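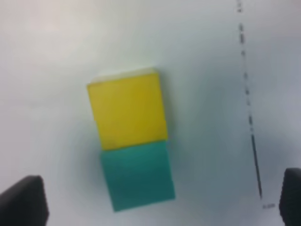

What does the group want out of the open day demo?
A stacking task that visitors can follow from two meters back, that resets by hand in under a minute, and that one person can run while talking.

August, open day, notebook 3. Written up after lunch, so the times are from the whiteboard.

Selvaraj Siddiqui set the program: short talk by the door, then the arm running continuously, then people free to ask things at the bench. I had the bench. Munasinghe sent their visitors in the morning, the Oltau people came after 11. School group last.

09:10 Powered up, homed, checked the e-stop from both sides of the bench. Joint limits unchanged from yesterday. Loaded the stacking routine from the Preltlow branch. The Rimenora branch has the newer approach planner but it still stalls on the second pick if the first place is off by more than the tolerance, and I was not going to debug that with people standing there.

09:25 Dry run with no blocks. Fine. Dry run with blocks, yellow onto teal. Stack stands but the top one sits over to one side. Same direction as last week. Suspect the tool offset and not the detection, as the error does not change sign when I rotate the start pose. Left it alone for the morning.

09:40 Wrist view up on the big monitor. It is soft close to the table. Focus is set for the approach height and I do not want to touch the ring on the day. Visitors asked about the blur more than about anything else, so next time put the fixed view on the big monitor and the wrist view on the laptop.

10:00 First group. Speed override lowered. Selvaraj wanted it faster, we settled on the lower setting for anything below the approach height and full speed above it. Reads better to people watching, too. They see it slow down near the block and understand why.

Questions worth keeping:
- How does it know where the block is. Color segmentation in the wrist view, then a table plane. I said this badly to the first group and better to the Oltau group.
- What happens if it is knocked. Showed the protective stop by pushing on the forearm. Do this at the start of the talk, it settles people.
- Why foam. It forgives a bad grip and makes no noise when it drops.
- How many cycles before the grip wears. We have 1000 logged on these finger pads, no change in closing width that I can measure.

11:20 Second round, two color pairs out so the reset is shorter.

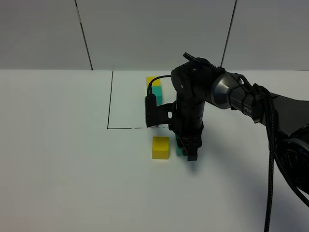 Bench during the demo, fixed view. Yellow on teal at the back, other yellow left of the fingers.

11:50 One abort, gripper timeout on close. Cleared and restarted from the pendant. Log saved under the Preltlow folder. Could be the cable loop pulling at that wrist angle, need to check with the arm at rest and someone watching the connector.

12:15 Stopped, arm parked.

To do
- Redo tool offset with the pin, 4 poses, compare with the stored value
- Second tie on the gripper cable, leave slack for the last joint
- Retest the Rimenora planner with the corrected offset before blaming the planner
- Ask Selvaraj for the Munasinghe contact, they want the block size and the foam supplier
- Wipe the table, left corner first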